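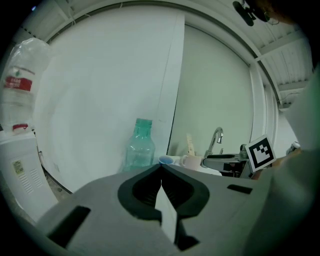

About us

Matheson Water Testing is an independent laboratory based in Purnham. We analyse drinking water, private supplies, process water and closed heating systems for households, landlords, farms, food producers and building services contractors. The laboratory occupies two floors of a former seed warehouse on Flakudville Road. Sample reception is on the ground floor, with a separate entrance from the yard.

What we do

Our work falls into 3 groups.

Private supplies. Boreholes, wells and springs serving one or more properties. The standard suite covers pH, conductivity, turbidity, colour, hardness, nitrate, nitrite, ammonium, iron, manganese, lead, copper, coliforms, E. coli and enterococci. Arsenic, fluoride and pesticides are available as additions and are priced separately.

Building water. Lead and copper at the tap, Legionella culture, total viable counts at 22 and 37 degrees, and temperature profiles where we carry out the sampling ourselves. We do not write risk assessments. Clients who need one should appoint an assessor first and send us the resulting sampling plan.

Closed systems. Inhibitor level, dissolved iron, chloride, glycol concentration, and bacteria associated with corrosion and fouling. Results are reported against the limits in the client's own specification where one is supplied. If none is supplied, we report figures without a pass or fail statement.

We do not test swimming pools, sewage or soil.

History

The business started as the water section of an agricultural merchant and became a separate company when the merchant closed its Purnham depot. The first premises had a single bench and sent all metals work elsewhere. Metals analysis was brought in house after the move to Flakudville Road, and microbiology was given its own suite of rooms two years later. The company is still wholly owned by people who work in it.

Capacity

We employ 34 staff, including part-time samplers. The microbiology rooms can take up to 333 plates in a working day. The metals instrument runs overnight in batches, with a calibration check at the start, middle and end of each run. A batch that fails any of these checks is repeated in full and the first set of results is discarded.

The collection route covers 585 farms and other rural addresses on private supplies, visited in rotation. Customers on the route are given a morning or afternoon slot. We cannot give an exact arrival time, as the microbiological samples have to reach the laboratory the same day and the order of calls is set by that.

Sampling and containers

Please use only the bottles we send. Bottles for microbiology are sterile and contain sodium thiosulphate, a small quantity of white powder or liquid which neutralises chlorine. Do not rinse it out. Bottles for metals contain dilute nitric acid and must be kept upright and away from children. Drinks bottles and jam jars are not accepted, however well they have been washed.

Microbiological samples should be kept cool and dark and should reach us within 24 hours. Reception is open from 8.30 am to 4.30 pm. Samples handed in after 3 pm are logged the same day but may be set up the following morning, and the report will state this.

Samples for lead may be taken as first draw or after flushing. The two give different information and the request form asks which was used. If the box is left blank we will contact you before starting the analysis.

Reporting

Chemistry results are normally issued in five working days. Coliform and E. coli results take two to three days. Legionella culture takes up to eleven days and cannot be shortened. Any result showing E. coli in a drinking supply is telephoned to the client as soon as it is confirmed, ahead of the written report.

Reports are sent as PDF files. Each one lists the method reference, the limit of detection and the measurement uncertainty for every parameter. Data files can be produced from Pisis, our sample tracking system, for clients who keep their own records. Paper copies are posted on request.

We keep results for six years. Remaining sample water is kept for ten days after the report is issued, except for microbiology, where the sample is used up or disposed of once the test is complete. Queries that may need a repeat analysis should be raised inside that period.

Complaints

Complaints should be made in writing to the quality office at the Purnham address, quoting the report number. They are acknowledged within two working days and looked into by a member of staff who was not involved in the original analysis.

Prices

The current price list and request forms are on the Downloads page. Prices are reviewed each April. Account terms are 30 days; household customers pay when ordering bottles.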